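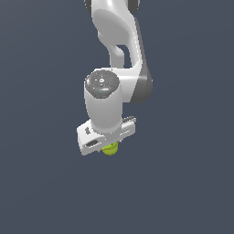 Re: [sturnmont-singers] Music for the spring concert, and the folder question

Hello all,

I meant to answer this on Tuesday and then the dog got into the compost and the evening went somewhere else, so please forgive me. I've had a nice long read through everybody's replies with a cup of tea, and I'll try to take things in order, though you know me.

Lachlan Matheson wrote:

> Before we print anything for spring, could someone tell me what we
> already own? I went to the cupboard for the Paisan carols in December
> and found two boxes marked "misc" and one marked "misc 2." I'd rather
> not buy a set of the river songs if there's a set sitting under the
> handbells.
>
> Also, do we still want paper at all? My sister's choir reads from
> tablets and she swears by it. I'm neutral. My eyes are not.
>
> Lachlan

Lachlan, bless you for opening those boxes. I went in on Saturday morning meaning to stay half an hour and came out in time for supper. We own 2,579 copies of things, counting the ones with no covers, and I've now got all of them on one list by title, composer and number of copies. I didn't try to sort by season because half of what we sing in spring gets sung again in the fall anyway, and I'd only have argued with myself over the Shaker pieces.

The river songs are there! They were under the handbells, just as you feared, in a grocery bag. We have 34 of the old edition, with the repeat on page six that goes to the wrong place. Several people over the years have drawn an arrow in pencil, and the arrows don't agree. If we use them, I'd like the altos to mark their copies from mine at the first rehearsal, and then we can all be wrong together or right together.

What we don't have is a full set of "The Orchard Gate." There are 19 copies, and I think the rest went home with people when we did it at the Flindus church. Please look in your piano benches. Please look in your car. I found one of mine inside a cookbook, next to the page for rhubarb, and I can't tell you a thing about how it got there.

On the tablets — I'm not against them, and I know Jean and both of the new tenors already use theirs. My worry is mostly the stands. The ones in the hall are the light folding kind and they tip if you breathe on them with only a folder on top. If you want to read from a tablet this season, go right ahead, but please hold it or bring a stand you trust. I'd also ask you to turn the brightness down before we start, as the back row in the dark is a lovely thing and I'd hate to lose it. We'd need to be careful about permission to copy, too. For the pieces we own on paper, keep your paper copy with you, and I'll write to the publishers of the other two and ask what they charge for digital.

Money, while I'm here. We have 652 dollars in the music fund after the February piano tuning. A new set of the Fonomus arrangement would take a good bite out of that, and I'd love to hear from people who have sung it before I send off the order. I've only heard it the once, on the radio in the car, and I sat in the driveway until it finished. The low part for the basses looked fine to me on the sample page, but I'm a second alto and have no business saying so.

Here's where I think we've landed for the program, unless somebody objects:

Two of the river songs to open
The Shaker set, without the dance
"The Orchard Gate," if enough copies come home
Something for the sopranos and piano alone, to be chosen by them
Interval, with lemonade
The Fonomus piece, or the psalm if we decide against it
"Home by the Water," everyone standing, audience joining on the last verse

Rehearsals start at 7:15 as before, side door, and the front lot is being repaved so park behind the library. If you need a ride from the Sturnmont end, call me and I'll come by with the big car. It holds six, or five and a cello.

And Lachlan, about your eyes: I can enlarge your copies on the machine at work if you tell me which pieces. I did it for Marguerite last year and she said it was like reading a billboard, and she meant it kindly.

Write back with your thoughts on the Fonomus before the weekend if you can. I'll bring the list, the pencils and the good erasers.

With love to all, and to those of you still coughing,
Dorothea
(second alto, keeper of the cupboard key)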